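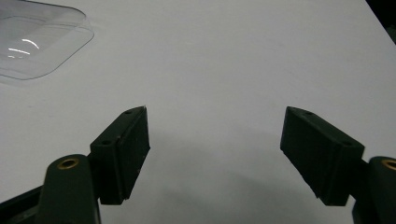

Which trays does the Vatum sorting set cover?
Clear plastic trays used on a white table, for small-parts sorting and put-away. Opaque bins and lidded boxes are in a separate set, Justico, and are not mixed in.

Vatum: clear trays on white tables
Data card, maintained by Ayten Aksoy for Prolbridge

Summary

Vatum collects recordings of one everyday job: getting small items into a transparent tray, and getting the tray to its place on the table. The set holds 2000 recordings. It was put together for people who work on finding see-through objects against pale backgrounds, where the outline of the object is mostly rim and glare.

Objects

Trays are transparent plastic with a raised rim and a recessed well. Corners are rounded. There are 3 tray sizes, listed in trays.csv by outside length. Small items are buttons, washers, binder clips and short pencils. Items were bought as mixed lots, so color and wear vary between recordings – the item list gives the type only.

Table and lighting

The table is white and matte throughout. It was wiped before each session, but faint marks remain and have been left in. Light comes from overhead fixtures. Glare on the plastic is part of the data and should not be masked out before training. Anyone who needs glare regions can use the masks in glare/, which were drawn by hand for a subset of 30 recordings.

Tasks

place: an item goes from the table into the tray.
clear: items leave the tray and go back to the table.
shift: the tray moves to a new spot with its contents.
rest: nothing is moved. These are short and serve as background.

A recording has one task label. Where a tray was bumped during a place task, the label stays place and the column bump is set to 1.

Annotation

Tray outlines follow the outer edge of the rim, not the well. If the rim and base show as a double line, the outer line is used. Trays that run past the image border are outlined up to the border and marked partial. Two passes were made on every outline; where they disagreed, the second pass was kept. Shadows are not annotated.

File layout

recordings/ one folder per recording
labels/ task labels and tray outlines
glare/ hand-drawn masks
trays.csv
items.csv
CHANGES.txt

Known problems

Outlines of the smallest tray are loose when it sits near the far side of the table. The well boundary is often unreadable, and no attempt was made to guess it. Washers lying flat in the tray are sometimes missing from the item labels. Rest recordings are over-represented in the first version.

Changes

Version 2 fixes swapped labels between clear and place in the May sessions and adds the partial flag. Tray outlines from version 1 load without changes, but the old item labels do not – rerun the Suvarna converter with the new items.csv first.

Corrections go to Ayten Aksoy. Include the recording folder name and the label line as it stands now.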